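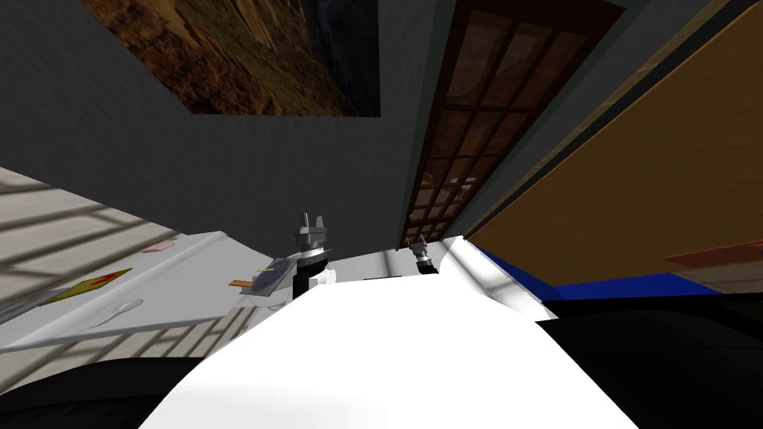

Frequently asked questions about my sourdough starter

Where did your starter come from?
I got it at a swap table in Letville, in a jam jar with a piece of tape on it that said Chien. So that's its name now! I've kept it going for 8 years, which still surprises me (I can't keep a fern alive).

How often do you feed it?
If it's on the counter, once a day, usually before breakfast. If it's in the fridge, Monday is feeding day. I throw out most of it and stir in equal weights of flour and water.

Mine smells like nail polish remover. Is it dead?
Probably just hungry. Give it 2 feedings a day for a few days and see if the smell softens. Pink or orange streaks are another story, and so is fuzz. Toss it, wash the jar well, start over.

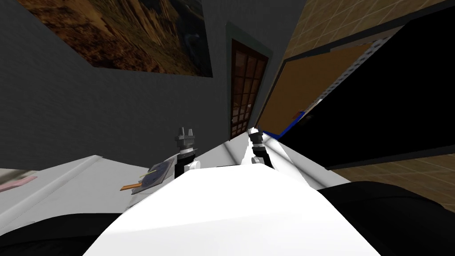
If you do have to start over, use whole rye for the first week. It gets going faster for me than white flour does, and then I switch back slowly.

Which flour do you use?
Bread flour from the mill shop in Tellatham, mostly. I've also used whatever the grocery store had on sale and the bread was fine, maybe a little flatter.

Do you mail starter to readers?
Yes, dried flakes, from January until it gets too hot. I've sent out over 300 packets so far, so please be patient with me, I fold all those envelopes at the kitchen table.

Can I skip feeding while I'm on vacation?
Sure! Feed it, let it sit an hour, put it in the back of the fridge. Mine has gone a month that way. There'll be gray liquid on top when you get back, and you can pour it off or stir it in. I stir it in, but I like my bread pretty sour.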